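Novelist Siriporn Klinhom returns with a city that forgets its own streets

Thai novelist Siriporn Klinhom will publish her first book in six years this December, a 2317-set story about a river city whose residents are allowed to keep only one map between them. The novel, titled Plornenton after the city in which it takes place, is being released by the small press Sriwong.

The book follows a clerk in the public records office who is told to correct the city's only legal map each morning before it is put on display. Streets are renamed overnight, and some are removed. People who live on a removed street are still expected to pay their water bills, and much of the early part of the novel concerns a dispute over one of those bills.
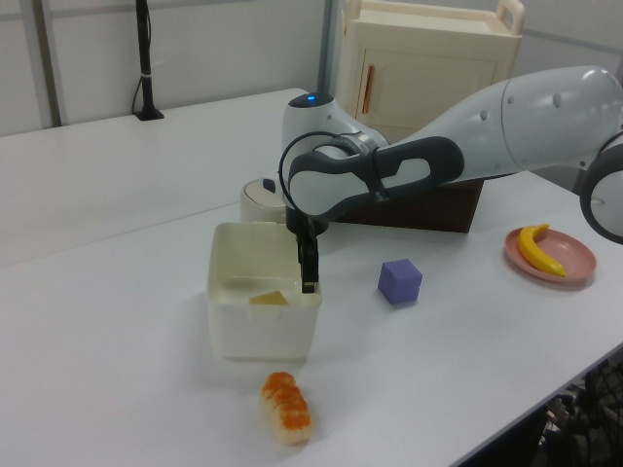 Klinhom, who trained as a surveyor before she turned to fiction, said the idea came from a job she had in her twenties, when she was sent to measure a neighborhood that was due to be cleared for a highway.

"The residents kept asking me what the drawing was for, and I didn't have a good answer," she said at a reading for booksellers. "I gave them a technical answer. I have been embarrassed about it for a long time, and the clerk in this book gives the same kind of answer to everyone she meets."

She wrote 17 drafts of the opening chapter, she said, and threw out a second storyline told from the point of view of the mayor. In the finished book the mayor never appears. He is known only through his notices, which are printed in full between chapters.

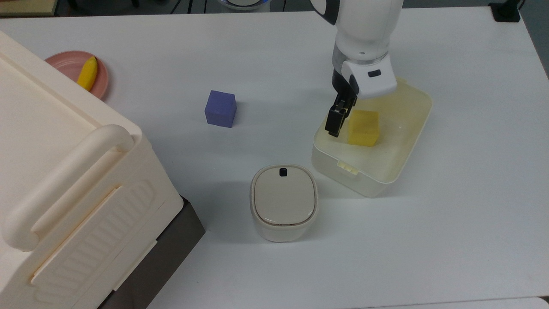
Klinhom's earlier novel, Unilero, was set on a ferry and sold slowly at first, then found readers through library book groups. It was later adapted for radio. She said she does not expect the new book to be adapted, given how much of it depends on written notices and corrections in the margins.

Samran Chantharasri, who edited both novels, said the margin notes were the hardest part of the production. The clerk's corrections run down the side of the page and sometimes contradict the main text, and the typesetter had to rework the layout twice — once after the proofs had already been approved.

"There were days when I couldn't tell whether I was looking at a mistake or a plot point," Chantharasri said. "I would call Siriporn, and sometimes she had to check as well."

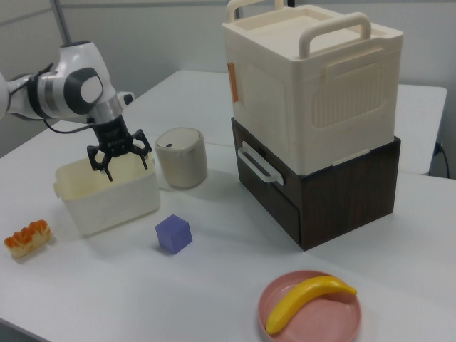 The first printing will include 1000 numbered copies with a folded map tucked inside the back cover. The map does not match the city described in the final chapter, and Sriwong said this is intentional. The regular edition will have the same text without the map.

An English translation is planned under the press's Zeltia list, which covers fiction in translation, but no release date has been set. Klinhom is reading drafts of the translation herself and said she has asked for the street names to be left as they are.

She will read from the novel at the Sriwong bookstore on the evening of its release, starting at 7 p.m. Admission is free, and the reading will be followed by a signing.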